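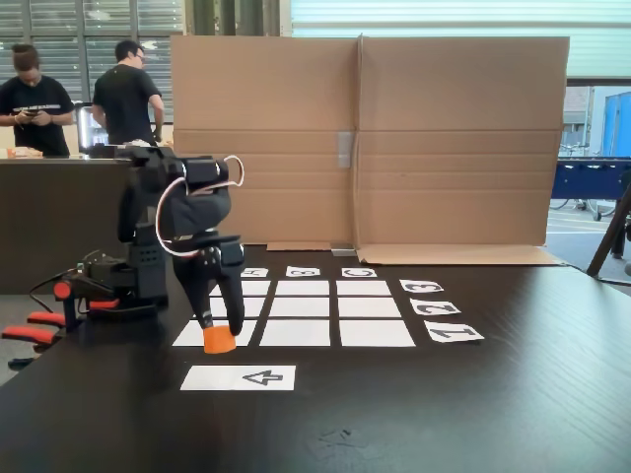
The card grid, with columns A to C and rows 1 to 3, and the arm clamped to the table.

How to move a sorting job onto a table-top arm

These steps come from the packing room at Skidard, where small parts were sorted by hand into trays until April. They assume you have an arm that can be taught positions and someone who knows the job well.

1. Sit with the person who does the work. Radomír Polák watched Noémie Besnard sort for a full shift before he wrote any code. The written procedure had 18 steps. She had dropped two of them years ago and added one of her own, a check for bent pins.

2. Lay the job out in cards. Use plain paper, one card for each drop position, with letters for the columns and numbers for the rows. Everybody then says "B2" and means the same place. Add an arrow card for the direction of travel. Cards are easy to move, so let the sorters rearrange them.

3. Clamp the arm, then teach the positions. Tighten the clamps before you start. If the base shifts, teach all nine again. Run the cable so it has slack at full reach.

4. Run it with nothing in the gripper. Go through every card at low speed, and have the sorter stand by the stop switch.

5. Run both methods side by side. We did this for 219 trays. Write down each tray the arm gets wrong and who put it right.

6. Agree the new duties before you switch over. At Skidard the sorters now load the feed, clear jams and do the pin check, which the arm can't do. Noémie's hours stayed the same, but there is more standing and less sitting, so we bought stools. Khairul Halim asked for the jam log to be kept on paper and it still is.

7. Keep one hand-sorting bench set up. Each sorter takes a turn on it on Friday so that the work can carry on if the arm is down.

Pay grades should be settled before step 5. Ours weren't, and it took until after the switch to sort out.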